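Offene Werkstatt bei Groltia: Besucher führen den Greifer selbst

Hamen, 22. August 2020

Die Groltia GmbH hat am Samstagnachmittag ihre Versuchshalle in der Nolte-Straße für Besucher geöffnet. Gezeigt wurde, wie Roboterarme das Greifen weicher Gegenstände lernen. Eingelassen wurden jeweils höchstens 18 Personen, eine Anmeldung war nötig. Bis zum Abend kamen nach Angaben des Unternehmens nearlyausgebucht alle Gruppen.

Mittelpunkt der Vorführung war ein langer Tisch mit beigefarbener Decke, an dem die Handgreifer ausprobiert werden konnten. Die Geräte werden von Menschen gehalten und geführt. Aus den Aufnahmen, die dabei entstehen, sollen die Roboterarme später die Bewegungen übernehmen. Geübt wurde unter anderem mit gefalteten Tüchern.

„Ein Tuch sieht nach jedem Anfassen anders aus, deshalb brauchen wir so viele Durchgänge“, sagte Projektleiterin Radwa Younis. Für eine einzelne Aufgabe wie das Falten kämen schnell 2000 Wiederholungen zusammen. Ein Durchgang dauere höchstens 40 Sekunden, danach werde das Tuch neu ausgelegt. Misslungene Versuche werden nach ihren Worten ebenfalls gespeichert und gesondert gekennzeichnet.
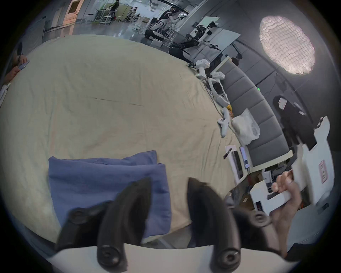
Die Besucher durften unter Anleitung selbst greifen. Viele drückten anfangs zu früh zu oder setzten die Finger zu steil an, sodass der Stoff wegrutschte. Kerubo Nyaga, die bei Groltia die Einweisung übernimmt, riet dazu, den Greifer flach von der Seite heranzuführen und kurz vor dem Tuch anzuhalten. Neue Mitarbeiter üben bei ihr zwei Tage, bevor ihre Durchgänge in den Datensatz kommen.

Im hinteren Teil der Halle erläuterten Mitarbeiter den Aufbau der Roboterarme. Dort ging es vor allem um die Frage, wie sich eine von Hand geführte Bewegung auf eine Maschine mit anderen Gelenken übertragen lässt. Younis räumte ein, dass das bei dünnen Stoffen noch nicht zuverlässig gelinge. Bei festen Gegenständen wie Schachteln und Bechern sei man weiter. Einen Termin für den Einsatz außerhalb der Versuchshalle wollte sie nicht nennen.

Mehrere Besucher fragten nach dem Datenschutz, da bei den Übungen Kameras mitlaufen. Die Aufnahmen des Nachmittags würden nicht für das Training verwendet und am selben Abend gelöscht, sagte Nyaga. Bei regulären Sitzungen unterschreiben alle Beteiligten vorher eine Einwilligung. Gesichter würden vor der Weitergabe an Projektpartner unkenntlich gemacht.

Groltia arbeitet seit drei Jahren in Hamen und beschäftigt dort nach eigenen Angaben 25 Menschen. Partner des laufenden Projekts ist die Wäscherei Fenton, die Handtücher und Bettwäsche für Hotels in der Region aufbereitet. Sie stellt ausgemusterte Textilien für die Versuche zur Verfügung und will prüfen, ob sich das Zusammenlegen kleiner Teile automatisieren lässt. Größere Stücke wie Laken laufen in dem Betrieb bereits über eine Mangel mit Faltmaschine.

Beim Sortieren der kleinen Teile sieht Younis vorerst keine Alternative zur Handarbeit. Die Wäsche komme in der Praxis verknäult an, während im Versuch jedes Tuch einzeln auf dem Tisch liege. An dieser Stelle wolle das Team im Herbst weiterarbeiten.

Eine zweite Vorführung ist für September geplant. Sie richtet sich an Schulklassen ab der neunten Jahrgangsstufe und an Auszubildende aus technischen Berufen. Die Gruppengröße bleibt unverändert, der Eintritt ist frei. Lehrkräfte können sich über das Kontaktformular auf der Internetseite des Unternehmens anmelden und sollten dabei die Zahl der Teilnehmer sowie einen Ausweichtermin angeben. Parkplätze stehen auf dem Hof hinter der Halle zur Verfügung, der Eingang befindet sich an der Straßenseite.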